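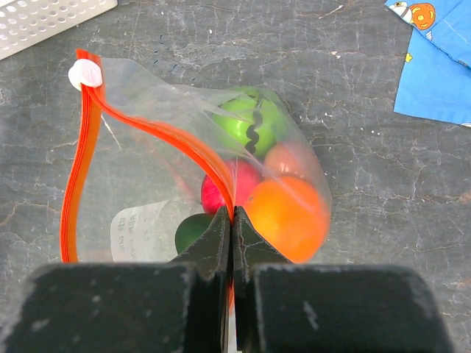 2018年11月20日,下午,Prirel 的采集间。约的是三点,Ivan Prokopenko 到三点半才从手柄前站起来,手套都没摘。先道歉,再找水喝。录音不全,下面是按笔记拼的。

他管采集,Orest Bondarchuk 管训练。两个人桌子对着桌子,吵架很方便。

先问最近在录什么。“拉链袋。”Prokopenko 说,“透明袋子,里面装玩具水果,夹爪去夹拉链那一条。听着简单吧?你来试试。”

我试了。三次都没夹住。他在旁边笑,说新来的操作员头一天基本都这样,袋子一碰就跑,塑料膜又滑,夹爪下去得太深就戳到桌面,太浅就只蹭到一层皮。

“人的手指有感觉,手柄没有。你只能看。看腕部相机那个画面,橙色的边是不是进到两根手指中间了。进去了再合。”

目标是3000条。现在多少?他看了一眼墙上的白板,不肯说准数。“过半了。Orest 知道,他天天数。”

Bondarchuk 这时端着饭盒进来,听见自己名字。“我数的是能用的,”他说,“他数的是录了的。两个数字差得远。”

差在哪儿?他把饭盒放下,掰手指头:操作员中途停下来想事情的,不要;夹爪挡住拉链超过半程的,标出来单独放;录到一半有人伸手进来帮忙的,删。上个月有一批300条全部重录,因为时间戳错位,画面比动作慢了一截。

“那批是我的错。”Prokopenko 说。“是软件的错,”Bondarchuk 说,“Fluvow 升级以后默认值改了,我们都没看更新说明。”Fluvow 是他们用的录制工具,内部写的,文挡基本没有。

为什么挑拉链袋?这个问题两人答得不一样。

Prokopenko 说因为难得刚刚好。硬的东西录够了,杯子、积木、盒子,模型学得快,再录也没意思。袋子会变形,每次放下去形状都不同,里面的东西还会滚,苹果压着橙子,橙子顶着夹爪,你以为夹的是边,其实把水果也带歪了。

Bondarchuk 说是客户要的。Evness 那边做分拣,七月来看过一次演示,看完就问能不能碰软包装。“当时我们说能。”停了一下。“然后就开始录袋子了。”

问他透明的东西对模型是不是特别麻烦。他说是,反光,折痕,一道亮线过来模型当成边缘去追。但他不愿意换成不透明的袋子。“仓库里什么都有。现在躲开,以后还得补。”拉链颜色倒是占便宜,橙红色,在深色台面上很显眼,第一版模型大概就是靠颜色找的。他打算下一轮混进透明拉链的袋子,看它会不会一下子傻掉。

“会傻的。”Prokopenko 说。

聊到背景。台面是深灰带白纹的,桌上还放着别的东西,不收走。这是 Bondarchuk 定的规矩,旁边的杂物每隔一阵挪个位置。操作员不喜欢,觉得碍手。早先他们在干净的白桌上录过一轮,模型换张桌子就不会动了,Tshabalala 那个项目差点因此交不出去。具体怎么救回来的,两人互相看了看,说下次再讲。

操作员怎么排班?一个人最多连续录16条,然后必须换人或者休息。Prokopenko 说到后面手会变懒,动作越来越像,全走同一条路线。“像背课文。模型也跟着背。”他希望的是有点乱的示范:从左边进,从右边进,夹偏了松开再夹一次。失败后补救的那种最值钱,他单独建了个文件夹,序号从1914开始,问为什么是1914,他说接着上一个项目往下编的,没改。

失败的示范到底留不留,这是他们吵得最多的。Bondarchuk 的意思:最后夹住了就留,没夹住的进另一个库,不进训练。Prokopenko 觉得没夹住的也有用,至少能教它什么时候该停。目前按 Bondarchuk 的来。“暂时。”Prokopenko 补了一句。

夹爪的磨损也问了。黑色的,边上划得一道一道,爪座表面磨白了好几块。换不换新的?不换。Prokopenko 说新指头摩擦力不一样,换了前后数据就对不上,除非两边都再录一批做对照,没那个时间。Bondarchuk 倒是想换一副试试,已经下单了,还没到货。

我问模型现在表现怎样。Bondarchuk 吃了两口饭才回答:“袋子平放,还行。袋子鼓起来,看运气。拉链朝下,别看了。”

那拉链朝下的有录吗?

“下周开始录。”Prokopenko 已经在戴耳机了,指了指门口,下一班操作员站在那儿等着换他。剩下几个问题只好发邮件,他回了一个:袋子里的水果谁挑的?“超市买的一套,随手拿的。”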